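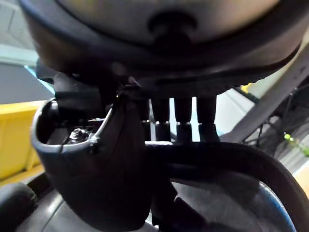 Sorting bins for a shared shed — colours or labels?

Posted in: Storage and Tidying

numstead_shed
We share a workshop space with another household out the back of Numstead and I've been given the job of sorting it out by the end of April. Most of the small stuff lives in one big heap: fittings, offcuts of hose, tent pegs, spare castors. I've got 22 plastic bins in mixed colours, mostly yellow and grey, all the same size. Do people go by colour (yellow for plumbing, grey for electrical and so on) or just put labels on everything and ignore the colour?

gondal77
Labels. Colours only work if everybody remembers the code, and they won't. We did colours at the Gondal hall and after a year there was a paintbrush in every single bin.

Faisal Sethi
I'd go the other way. Colour for the broad group, label for the detail. When I walk in with my hands full I can see yellow from the door. I can't read a label from the door. Mine are yellow for anything to do with water, and that has held up well with three of us using it.

gondal77
Three people is a small shed, Faisal.

Faisal Sethi
It's a small shed he's asking about.

numstead_shed
Two households, six people, if that helps. Two of them are teenagers and put things down wherever they're standing.

tarp_and_rope
Then have a dump bin. One bin near the door, bright colour, anything you can't be bothered putting away goes in it. Somebody empties it on Sunday. We've had one for ages and the rest of the shelves stay in decent shape.

Where are they going, by the way? Open shelves or under a bench? If they're under a bench you want the label on the front face, and if they're down at floor level put it on the top edge so you can read it standing up.

numstead_shed
Under the bench mostly, with a few on a shelf at eye height. Hadn't thought about the top edge, thanks.

Guangming Ye
Some practical things from doing the store room at Ruduver:

Wipe the bins with metho before you stick anything on. Labels peel off dusty plastic.

Black marker on yellow is easy to read. Black on dark grey is useless, so use white tape on those.

Leave a couple of bins empty. You will find a category you forgot.

Don't fill anything heavy past halfway. A full bin of bolts is up to 17 kilos and the handles go.

gondal77
Agree with all that except leaving bins empty. Empty bins fill up with rubbish.

Guangming Ye
Stack them inside each other at the back, then. They don't have to be sitting out.

prindesum_pat
Does anyone put lids on? We get a lot of dust at Prindesum when the wind's up and I'm sick of washing screws.

tarp_and_rope
Lids on the things you use twice a year. No lids on everyday stuff or it ends up sitting on top of the lid.

numstead_shed
OK, here's the plan. Yellow for plumbing and garden watering, grey for the rest, labels on all of them, one yellow at the door as the dump bin. Lids for the camping gear only.

Faisal Sethi
Make the dump bin a different colour from the plumbing ones or you'll be fishing sandwiches out of the hose fittings.

numstead_shed
Fair point. There's a red one in the laundry I can swap in. Will post again once the bench is clear, could be a while — the other household still has a canoe on it.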